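Semester project, final report — Household Care of Lamps and Shades
Prepared for the Drumthorpe practical studies unit, June

## How we got onto lampshades

Our group started out wanting to do something on cleaning cloths in general, and our tutor very kindly told us that was far too big. So we went home, looked around our own living rooms, and realised that the one thing none of us had ever dusted properly was the lamp! Shades are awkward. They're light, they tip over, and the inside is narrow enough that most people give the outside a quick wipe and call it a day (guilty, all of us).

We settled on one question: what's the gentlest way of getting a cloth into a shade and back out again without shifting the lamp or knocking the bulb? It's a modest question, but we grew very fond of it.

## Cloths and method

We tried 3 cloths, which we named after the labels on our storage tubs so we'd stop mixing them up:

- **Melex** — thin, folds small, slips in easily but bunches up at the bottom
- **Brutel** — thick and plush, lovely on a flat shelf, too bulky for a narrow shade
- **Illés** — in between, and our favourite by the end

For each one we did the same job: cloth in through the top, once around the inside, cloth out again. We kept at it over 2 afternoons and logged 191 passes altogether, which sounds like a lot until you've done it, and then it sounds like even more. We marked each pass as clean, snagged or bumped, with "bumped" meaning the bulb had been touched.

## The cloth and the lamp

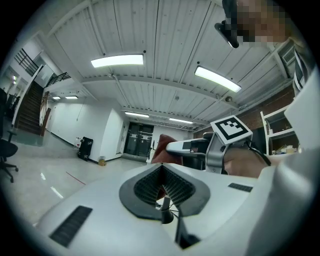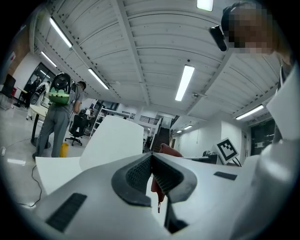
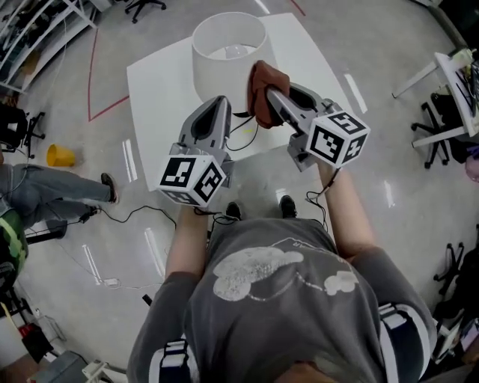
Pulling straight up gave us the tidiest results. When we dragged the cloth out sideways over the rim, the lamp wanted to come along for the ride, and most of our bumped passes were of that sort. We also learned to leave a decent bit of cloth poking up at the start — if the whole thing drops down inside, you end up fishing around near the bulb, and that's exactly where you don't want to be.

Only 6 of the passes with Illés were marked as snagged, and we were pretty chuffed with that. Brutel did much worse, though in fairness to it we suspect a wider shade would have told a different story.

## What we'd change

We'd love to have tried a second shape of shade, maybe a tapered one with a smaller opening at the top. We'd also write up our notes the same evening, as a few early entries just say "ok-ish" and we had a good long argument over what that meant (we left them in as clean, and we're still a bit uneasy about it).

Anyone in next year's unit is welcome to our tally sheets. They're in the blue folder, along with the leftover cloths, which have all been washed.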